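Fodik hand-held gripper kit: long-term review

Category: Data collection hardware
Unit tested: two-hand kit, firmware as shipped, updated once
Period of use: 11 weeks
Reviewed by: Trinidad Tagle

Summary

The Fodik is a pair of hand-held parallel grippers with a wide-angle camera on each, a charging base, and a desktop program that turns recordings into training episodes. An operator holds one in each hand and does the task. The jaws, the trigger travel and the camera mount match the tool that goes on the robot arm, so what the operator's gripper sees is close to what the arm's gripper will see later.

We bought the kit for a garment folding project. The target was 3,000 accepted episodes across tops, shorts and small towels, collected by four operators in shifts. We reached that number. The hardware held up well apart from the trigger springs. The software is adequate for recording and poor for review. Details follow.

What we compared it with

Before the Fodik we had used teleoperation with a leader arm, and we had a Venow glove system on loan for a month. The leader arm gives clean joint data and no tracking loss, but an operator who has to fold a T-shirt through it takes three to four times as long as one holding the gripper directly. The Venow glove was fast and comfortable. Its weak point for our purposes was retargeting. A five-finger grasp on a hem does not map well to two flat jaws, and the converted motions let go of the cloth too often to be useful.

Setup

Unboxing to first recording took an afternoon, most of it spent on calibration. Each gripper needs a jaw width calibration (closed, open, then three gauge blocks) and a camera calibration against the printed board supplied. The board is good quality and flat. The gauge blocks are not labeled, and two of them differ by an amount that is hard to judge by eye. We marked ours with paint pen.

Tracking is visual-inertial, computed after the fact from the camera and the IMU in the handle. It needs texture in the surroundings. At a plain white table with plain walls, the first test batch lost track in nearly a third of recordings. Fung-ping Sin put printed sheets with a random pattern on the wall behind the station and along the far table edge, and losses fell to a level we could live with. The manual mentions "a feature-rich environment" in one line on page 40-something. It should be in the quick start guide.

Weight and grip

Each unit weighs about as much as a cordless screwdriver and is balanced slightly forward. For the first hour this does not matter. After two hours the operators reported tired wrists, and the smaller-handed operators reported it earlier. Mylene Manalo wrapped the handle with tennis overgrip, which also dealt with the slick finish. We settled on 40-minute blocks with a change of task between them.

The trigger is smooth and has enough travel for fine control near closure. Two of the springs went soft in week seven. Replacements came from the supplier, Panganiban, in six days, and fitting them took four screws and some patience with a retaining clip. After a spring change the jaw width calibration has to be repeated. The software does not prompt for this, and we lost a morning of recordings before Amado Rivera noticed that the logged width never reached zero.

Jaws on cloth

The stock jaws are rigid plastic wedges. On towels they are fine. On thin jersey they have two problems. The first is that a single layer lying flat on a hard table gives them nothing to get under, so the operator has to push the cloth into a ridge and pinch the ridge. This can be learned, but every operator learns a different version of it, and a policy trained on a mixture of versions hesitates at the moment of contact. We wrote down one method (near jaw planted, far jaw sweeping toward it, close at the ridge) and had everyone use it from episode one of the second batch.
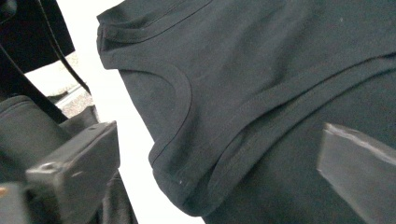
The second problem is layers. With a folded top, the operator often wants both layers of a hem and gets one, or wants the upper layer and picks up both. From the wrist camera the difference is a thin line along the edge. On dark knits that line is faint, and at the default exposure it can vanish into the rest of the fabric. We ended up locking exposure one stop brighter for dark garments and accepting a blown-out tabletop. The bright background carries nothing the policy needs, whereas the seam lines do. Exposure lock is buried in the advanced tab and resets when the gripper is docked. A saved profile per garment type would fix this.

Field of view is wide enough to keep both jaw tips visible through the full opening range. That was a deciding factor in the purchase and it has proved sound. When both tips are visible, a reviewer can check the logged jaw width against the video, which catches most calibration drift without any extra instruments.

Recording software

One button starts an episode, the same button ends it, and a long press discards. The discard gesture works well and operators used it freely, which kept obvious failures out of the queue. A short buzz confirms each state. The buzz for "discarded" and the buzz for "storage nearly full" are too similar.

Files are written to an internal card and pulled over USB. Wireless transfer exists and was too slow for a full shift of video. A dock-and-leave transfer at the end of the day finished before anyone had put their coat on only when the batch was small. Plan for it to run overnight.

Export formats are the usual ones. Timestamps between the left and right units agreed within one video interval in every check we made, and this is better than we managed with our own earlier rig.

Review software

The review tool is the weakest part of the kit. It plays one camera at a time. For two-handed work the reviewer needs both views side by side with the jaw widths plotted underneath, and the tool has no such layout. Rejecting an episode requires three clicks and a reason from a fixed list. The list has no entry for "correct result, wrong method," and for us that was the most common reason.

Marilou Agbayani wrote a small viewer to replace it, working from the exported files. With that in place a reviewer gets through 200 episodes in a morning. With the supplied tool the same person managed less than half of that.

Of the first batch we rejected 328 episodes at review. The largest group was tracking loss, before the patterned sheets went up. The next was method drift, meaning the operator had gone back to a personal way of picking up the hem. Jaw width errors from the soft springs came third. Very few were rejected for a badly folded garment, which says something about where the effort in this kind of work goes.

Effect on the trained policy

This is a review of the collection kit, so only a brief note. We trained the same model on the first batch and on an equal-sized sample from the second batch, with the written pickup method and the exposure lock. The second model was clearly better at first contact on dark garments and about the same on towels. We changed two things at once, so the improvement cannot be divided between them.

One limit should be stated. The kit records no force. On cloth this matters less than it would for insertion or assembly, but an operator feels when a second layer comes along and the recording does not contain that. Flernport sells a pressure-sensing jaw pad that is said to fit the Fodik mount. We have not tested it.

Durability

No camera failures. No cracked jaws. The jaw faces have polished slightly where they meet, with some loss of hold on slippery lining fabric. Lint gets into the slide rail and should be blown out at the end of each shift; a gripper left for four days without cleaning began to stick near full opening. Batteries still last through a morning. The left dock contact on our base needs the unit pushed down firmly, and a unit that is not seated looks the same as one that is charging unless you check the light from the front.

Ratings

Hardware build: 4 out of 5
Comfort: 3 out of 5
Camera and sync: 4.5 out of 5
Tracking: 3 out of 5 in a plain room, 4 with added texture
Recording software: 4 out of 5
Review software: 2 out of 5
Spare parts and support: 4 out of 5

Recommended for: teams collecting tabletop handling data in volume, with someone on hand who can write a viewer.

Not recommended for: tasks where contact force is the main signal, or rooms where nothing can be fixed to the walls.

Buy with it: spare trigger springs (one set per gripper), overgrip tape, a hand blower, a second storage card for each unit.

Update, December: a firmware release has added a warning when the logged jaw width fails to reach zero at startup. Exposure lock still resets on docking. The review tool is unchanged.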